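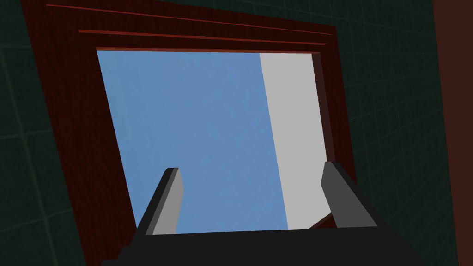
Fig. 7. Timber window frame with moulded head, seen from below.

Section 4: Fitting the Stisside secondary glazing kit to timber windows

4.1 Before starting
Read this section through once. The kit suits fixed and side-hung timber frames with a flat inner face at least 17 mm wide. For aluminium frames, see Section 5. The part number for the standard kit is 3,426; the wide kit is supplied with a second pack of Kultar magnetic strip.

Tools required: steel rule, pencil, fine-tooth saw, soft cloth, methylated spirits, spirit level.

CAUTION: Do not fit the kit over a window that serves as a fire exit.

4.2 Measuring
1. Measure the width of the opening at the top, centre and bottom. Record the largest figure.
2. Measure the height at both sides and record the larger.
3. Add the strip allowance printed on the lid of the carton to each figure.
4. Measure both diagonals. If they differ by more than 7 mm, the frame is out of square and a paper template must be made.

NOTE: Where the head has a raised moulding, measure to the flat face only. The strip will not hold on a profiled surface.

4.3 Preparing the frame
1. Remove loose paint and fill any holes.
2. Wipe the contact face with methylated spirits. Open a door for ventilation and keep clear of naked flames.
3. Leave for 60 minutes. Newly painted timber must cure for the full period stated on the tin.

4.4 Fitting the strip
1. Cut the steel strip to length with square ends. Mitres are optional.
2. Peel back a short length of liner at one end only.
3. Starting at the head, press the strip down while drawing the liner away. Check with the level.
4. Fit the sides, then the sill.

CAUTION: Cut strip has sharp edges. Wear gloves.

4.5 Hanging the panel
1. Fit the magnetic strip to the panel, colour-coded side out.
2. Rest the panel on the sill strip and tilt it in towards the head.
3. Run a thumb along all four sides to seat the magnets.

Panels over 1.5 m high need two people and the Yeo support clips (see 4.6).

Section revised 20 Apr 2021, Seo-ah Noh, Listetti Technical Publications.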